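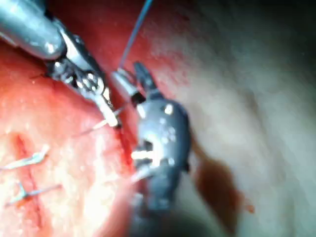

Notas para a minha fala — o bloco operatório depois do robô

(Começar sem slide. Respirar, beber água.)

Boa tarde a todos! Vou falar menos de máquinas e mais de gente, que é o que me interessa. Trabalho no bloco há anos suficientes para me lembrar de quando o cirurgião pedia a pinça e eu já a tinha na mão. Bastava um olhar. Hoje ele está sentado na consola, a 3 metros de mim, de cabeça enfiada no visor, e o olhar acabou.

O que fizemos? Passámos a falar. Tudo em voz alta: agulha dentro, fio cortado, agulha fora. A Fathima Begum ria-se de nós no início (parecíamos pilotos de avião!), agora é ela quem mais insiste.

(Pausa. Perguntar quem na sala já trabalhou com consola.) 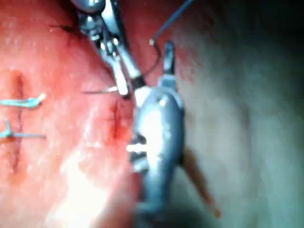
Notas de Rajitha Pathirana, enfermeira instrumentista
12/11/2020

Olhem para a agulha, presa na ponta do porta-agulhas, com dois pontos já dados mais à esquerda. Quem está sentado conduz isto tudo. E quem está de pé? Troca instrumentos, vigia os braços, segue pelo monitor — e aprende a ler tecido num ecrã.

O Janaka Liyanage confessou-me em janeiro que se sentia a mais na sala. Falar disto com calma, sem piada. O trabalho dele mudou de sítio: monta, testa, posiciona, e treina os colegas novos. Ninguém lhe mudou o nome da categoria, nem o ordenado, e isso também tem de ser dito.

(Se houver tempo: as 70 horas de formação, e quem as pagou.)

Perguntas. O Sunil Cassim passa o microfone.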